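Whitlock Travel Forum > UK Short Breaks > Small hotels and inns

Thread: Didthorpe for a family do, which place has the better function room?

fensidemoll
Joined: January 2024
Hello all, first post so be gentle! It's my mum's 70th in May and I've been put in charge of finding somewhere with a decent private room, a bar, and enough beds that the older lot don't have to drive home. We've narrowed it down to Didthorpe because it's halfway for everyone. There will be 25 of us for the meal and maybe half of that staying over.

The two I've got on my list are the Fedau House Hotel and the Kevberg Arms. Both have bedrooms upstairs and both say they have a "function suite", but the websites tell you next to nothing. Fedau House wants £320 for the room hire, food on top. The Kevberg says the room is free if you eat there. Has anyone used either of them? I'm leaning towards the Kevberg on money alone but my sister thinks free means grotty.

tartanflask
Your sister is wrong, in my opinion. We had my brother's engagement in the Kevberg function room and it was lovely. Long room at the back with its own bar and doors onto the yard, and the food came out hot for everyone at once, which I have rarely seen managed at a pub. The bedrooms are plain but the beds are good. Get the ones at the back if you can, the front ones are over the road and the delivery lorries start at 5 in the morning.

Gizella Kovács
I'd go the other way, sorry tartanflask! I've stayed at both and Fedau House is a proper hotel where the Kevberg is a pub with rooms. If you have people in their eighties coming, think about the stairs. The Kevberg has no lift and the staircase has a nasty turn halfway up. My aunt did it once on the way to bed and then wouldn't come down for her breakfast, they had to bring it up on a tray (they were very nice about it, I'll give them that).

Fedau has a lift and two bedrooms on the ground floor. You pay for it, yes, but for a 70th I'd want everyone comfortable.

tartanflask
The turn on the stairs is fair enough, I'd forgotten that. But £320 before anyone's had so much as a bread roll? For a room with a swirly carpet?

Gizella Kovács
They've changed the carpet.

fensidemoll
Haha, ok, the carpet is noted. The stairs are more of a worry, my great-uncle has a new hip. Could he sleep at Fedau and we all eat at the Kevberg? How far apart are they?

oldmillroad
Five minutes on foot, flat all the way, past the church and the chemist. We did it exactly like that for a christening, ate in one and slept in the other. The only trouble was that Fedau lock the front door at eleven and you need to ask for a key at reception before you go out. We didn't. My husband stood in a flower bed tapping on a window.

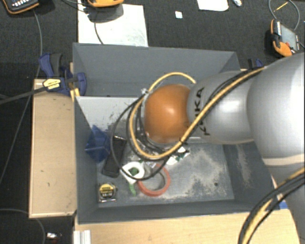 Do you have to pay a deposit for the function room at the Kevberg?
They asked us for £5 a head when we booked, and it came off the food bill at the end.

That was for a Saturday. I don't know if they bother midweek, so ring and ask for whoever does the bookings, because the bar staff will just tell you to email and the emails take an age.

fensidemoll
Brilliant, that's very useful, thank you. Saturday is what we're after so I'll budget for it. What's the food like if you've got fussy ones? We have two vegetarians, one coeliac, and a nephew who lives on chips.

tartanflask
Nephew will be in heaven, the chips are the best thing on the menu. We had a set menu with a choice of three mains and had to send the choices in a fortnight ahead. They did a separate pudding for my gluten free cousin, a sort of baked pear thing, and the rest of us were quite jealous.

Oanh Lại
Coeliac here, so I'll chip in. I've eaten at the Kevberg twice. The first time was fine. The second time the girl serving told me the gravy was safe and then came running back to say it wasn't, before I'd touched it, thank goodness. So I'd speak to the kitchen and not rely on the menu. Fedau have a separate sheet for allergies and the chef came out to talk to me, and I felt a lot easier about it. Smaller portions though. I had toast when I got home.

I also wouldn't call the Kevberg's room private. The loos are through it, or they were when I went, so you get people from the main bar wandering past your table all evening.

tartanflask
They moved the loos! There's a corridor now. Unless you mean the ladies, which might still be at the far end, come to think of it. I don't remember strangers coming through at ours but I'd had a fair bit of fizz.

oldmillroad
Ladies is still at the far end. It didn't spoil anything for us, but Oanh is right that it isn't shut off.

Gizella Kovács
I rest my case :)

One more thing for Fedau: if you take enough bedrooms they will sometimes knock the room hire down. We took six and they dropped it by 20 per cent without my even having to be cheeky. Ask before you pay anything, and get the name of the person you spoke to.

fensidemoll
Now I'm swinging back the other way! If we took seven or eight bedrooms that starts to look a lot less scary. And mum does love a proper hotel, she likes the little biscuits.

Does either of them let you bring your own cake? My sister-in-law is making one and it will be enormous.

oldmillroad
Kevberg let us, and kept it in the back for us overnight. They lent us a knife and plates as well.

Gizella Kovács
Fedau let you but they charge to cut and serve it, or they did. I cut ours myself at the table and got a bit of a look.

fensidemoll
I'm going over with my sister on my next day off to see both. We'll have lunch at one and a coffee at the other, and I'll check the ladies, the stairs and the carpet. Will report back. Thanks everybody, you've been so kind.

Oanh Lại
Have the lunch at the Kevberg, then you can try the chips. And ask about the gravy for me!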